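Stomard extends household storage refill scheme to Mullumley

Print this page | E-mail this page

95 shares | 6 comments

MULLUMLEY, November — Stomard, the household goods retailer, today confirmed that its refill and return scheme will open to customers in Mullumley. The scheme began in 2012 at the company's Skustivell shop and now serves 527 member households.

Members buy dry foods such as rice, oats and lentils by weight and carry them home in containers lent by the shop. A deposit is paid on each container and repaid in full when it is returned. Washing and inspection are carried out by Bjarnason, which has held the contract from the start.

The Mullumley counter will open with 95 product lines — the widest range offered at any branch to date. Prices will match those at Skustivell, and existing members may use their cards at either shop.

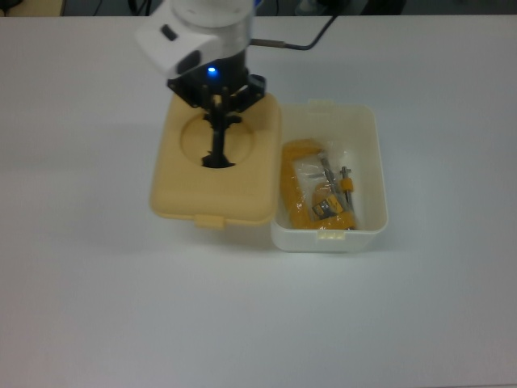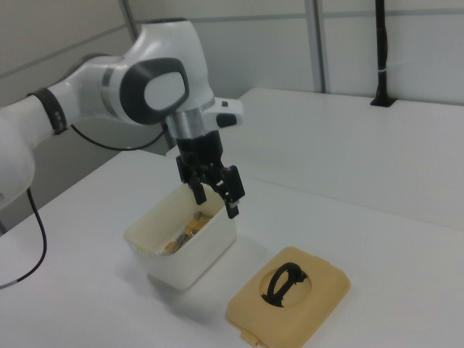

Stomard has also revised its terms for returns. Containers may be brought back to either branch within 6 months of purchase, after which the deposit is kept by the scheme. A lid, such as a yellow one in plastic, should be handed in together with the container it was lent with, and an off-white container returned without its lid will be credited at half the deposit. Glass jars are covered by separate terms, available at the counter.

Membership is free of charge. Households may apply in the shop or by post, and cards will be issued on the same visit where proof of address is shown.

Print this page | E-mail this page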